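About Olau

Olau helps small and mid-sized manufacturers plan and budget for robot equipment. We work for the buyer. We don't sell robots, we don't take commissions from anyone who does, and our fee is the same whichever supplier a client chooses, including when the client decides to buy nothing this year.

Most of our clients make or assemble small parts. They have between one and four lines, a maintenance person who is already busy, and an owner or plant manager who has been sent three quotes that can't be compared with one another. One quote includes grippers and the other two don't. One has installation as a single line and another leaves it out. Our first job is usually to put those quotes into the same format so the client can read them side by side.

How we started

Kelly Holroyd and Florante Sison started Olau in two rooms above a print shop in Brulon. Kelly had spent her working life in purchasing and Florante had been building and repairing assembly cells. They had been on opposite sides of the same purchase, a packing cell that went well over its budget. The arm had cost what the quote said it would. The overrun came from cabling, fixtures, spare fingers, floor work and the hours spent on setup, and very little of it had been written down before the order was signed.

They drew up a worksheet to list those costs ahead of time. It had 12 lines. The current version is called Flirkura and has 307 lines, though no client uses all of them, and a simple single-arm cell will usually fill in fewer than half. Clients keep their copy when the work is finished and can change it as they like.

We moved to our present building when we needed a concrete floor and more power. It has a bench area for trials, a meeting room, and parking at the back for anyone bringing parts in.

What we do

Our main service is called Yeoman. It is a fixed-price equipment plan and takes six to eight weeks from the first visit. A Yeoman plan includes:

A visit to your site and a written account of the task as it is done now
A bench trial, if the task calls for one
An equipment list with prices, lead times and at least two sources wherever two exist
A first-year budget and a five-year budget
A list of the things we could not find out, and what it would cost to find them out

We also review quotes by the hour for companies that have already picked their equipment. If you have a single quote and a short list of questions, ask for this instead of the full plan.

We do not write robot programs for production, and we do not install. Once you have a plan we can give you the names of integrators who do that kind of work in your area. You are free to use someone else.

Bench trials

A bench trial is a cheap way to learn which parts of a budget are wrong. We set up arms, a table and a surface, put the parts down and try the handling. Small metal parts are a common request. They are hard to pick up from some surfaces and easier from others, and the difference can decide whether a cell needs a simple tray or a feeder costing several times as much.

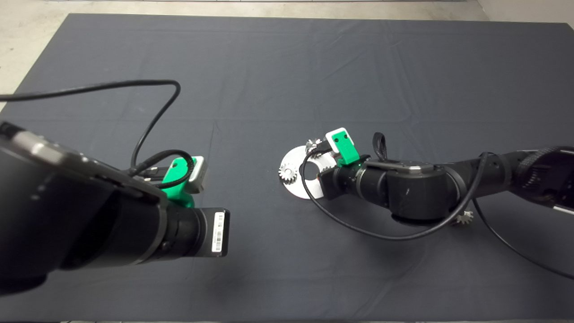

Bench work with two arms and small gears on a dark gray cloth.

We charge for trials by the day. Rizwan Karunaratne runs them and writes the report, which gives the number of attempts, the number of good picks and the reasons for the misses, sorted by type. You are welcome to attend. Please bring real parts from production, including some that are slightly out of tolerance. A box of perfect samples tends to give a budget that is too low.

Trials also tell us about wear. Finger coverings and pads are bought again and again, and we list them as a consumable with a price per month. In the last budget year we logged 535 hours of bench time and used that log to set the replacement figures in Flirkura. Before that we relied on supplier figures, which were fine for catalog grippers but did not help much with custom fingers.

How we budget

We split every equipment budget into four parts: the arm and its controller, whatever touches the product, whatever holds or delivers the product, and everything else. Everything else covers guarding, power, air, network, cable routing, mounting rails, training, spares and freight. It is normally the part that has been guessed at, so we spend the most time there.

Cables deserve their own line. Wrist cables and the leads for anything mounted on the gripper move every cycle, and they fail sooner than the arm does. We price one full spare set with the first order. Floor runs and small hubs are priced separately, with covers or trunking where people will be walking.

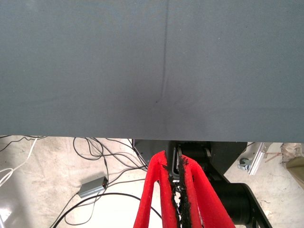 Should we buy spare gripper fingers with the first order, or wait until we know how fast they wear?
Buy one spare set with the first order and put money aside for a second. You will need the first set during setup, when most of the bumps happen. After three months of running you will have your own wear figures and can set a reorder level from those.

We build in a contingency and show it as its own line. For a task that has been through a bench trial it is smaller than for one that hasn't, and the plan says what we used and why. We don't spread it through the other prices.

Who we are

Kelly Holroyd, purchasing and contracts. Reads the terms on every quote and handles payment schedules, warranties and acceptance wording.

Florante Sison, cell design. Does the site visits and the equipment lists.

Rizwan Karunaratne, bench trials.

Vanderleia Mendonça, budgets. Maintains Flirkura and updates the price tables each April. She also answers questions from past clients about their copies.

Alfie Sowerby, office and scheduling. Alfie will be the one who replies to your first email.

Working with us

We have reviewed 258 quotes so far, for food packers, lock makers, gear cutters, a dental supply company and a good many job shops. We sign confidentiality agreements as a matter of course and will use your form if you have one.

To ask about a plan or a trial, send a short note about the task, the size and weight of the part, how many you handle in a shift, and when your budget has to be submitted. A phone video of someone doing the job by hand is useful. The office is open from 8 a.m. to 4:30 p.m. Parts can be dropped off at the back door during those hours, labeled with your company name and a contact number.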